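I wanted to dislike the Tutilwood cake turner, and for the first two bakes I did. It's a beechwood stand with a flat steel plate on a bearing, and the box promises "bakery-smooth sides in minutes." I've heard that one before. My old plastic one wobbled, but it cost next to nothing.

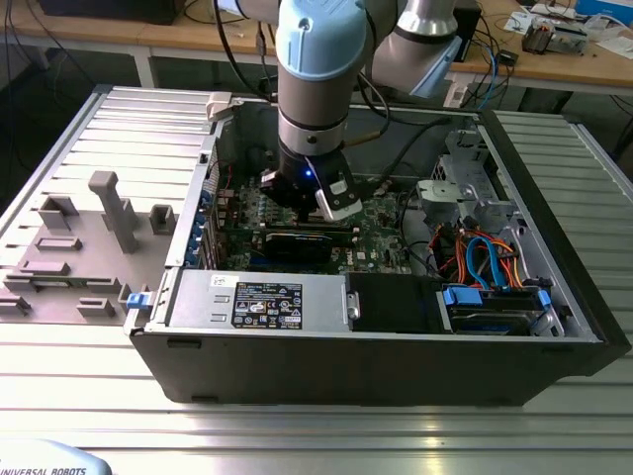 Frosting a layer cake is fussy work, and a turner should stay put while you do it. This one slid on my counter until I put a damp cloth under it. For the money I expected rubber feet. I also like to see what I'm working on from above, with room to get in, the way a computer tower laid on its side with the panel off lets you get at the motherboard. The high rim on the plate spoils that, and my spatula kept knocking it on the bottom layer.

The spin is good, I'll give it that. My chocolate sponge came out fairly even, though Babita Upadhyay gets the same finish with a dinner plate on an upturned bowl. The plate weighs 708 grams and does not fit in my dishwasher.
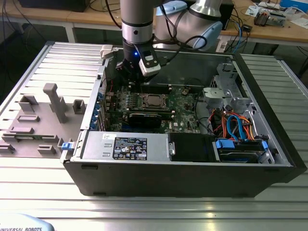
Desktop case on its side, graphics card in place.

I'm keeping it for birthdays. If your old turner still turns, I'd spend the money on butter.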